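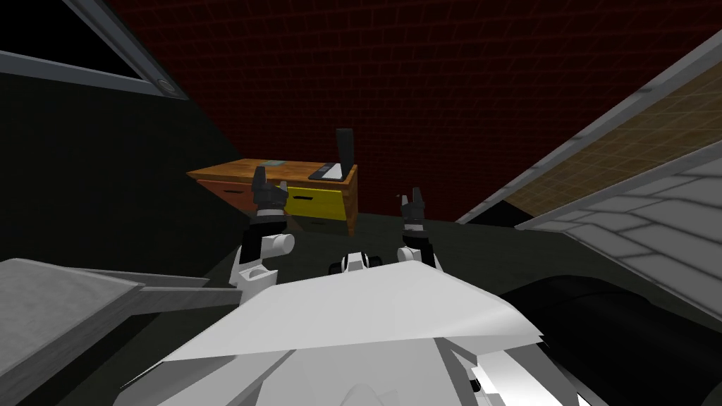 Pluden 600 Under-Sink Water Filter
By Eilidh Chisholm
Last updated: February

The Pluden 600 is a single-stage carbon block filter for cold water lines. It mounts to the cabinet wall on the supplied bracket and feeds a separate faucet. Rated capacity is 1,311 gallons per cartridge. Flow at normal house pressure is about 0.6 gallons per minute. 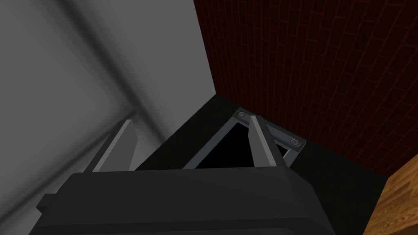
Leave 8 inches of clearance under the housing for cartridge changes. Close the inlet valve and open the faucet before turning the bowl. The O-ring takes silicone grease only – petroleum jelly will swell it.

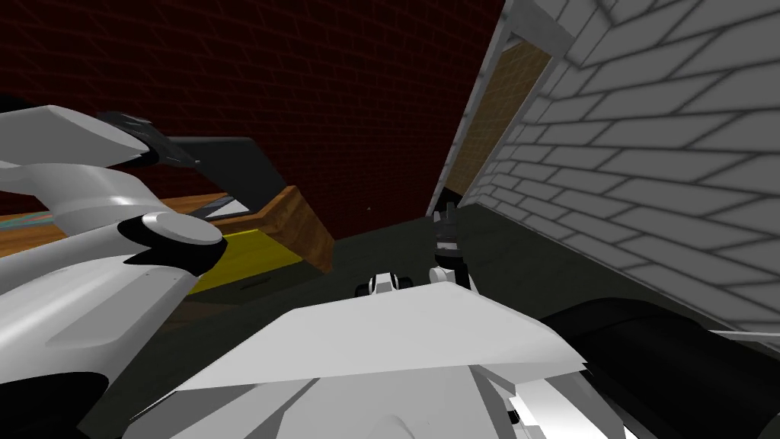

Replacement cartridges are sold as Flakis F2 (standard) and Flakis F2L (lead reduction). The older Imrie cartridge has a longer neck and does not seal in this housing. Flush a new cartridge for ten minutes. Gray water at first is carbon dust.
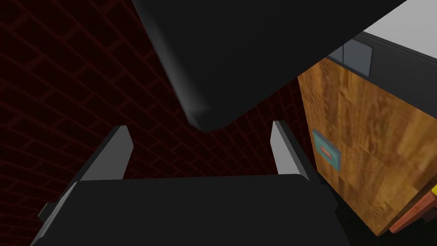

Flekitley Supply Catalog – p. 57

Housing and bracket are covered for two years. Cartridges and O-rings are wear parts and are not covered.

Contact: Nandi Mthembu, parts desk | © Flekitley Supply | Back to top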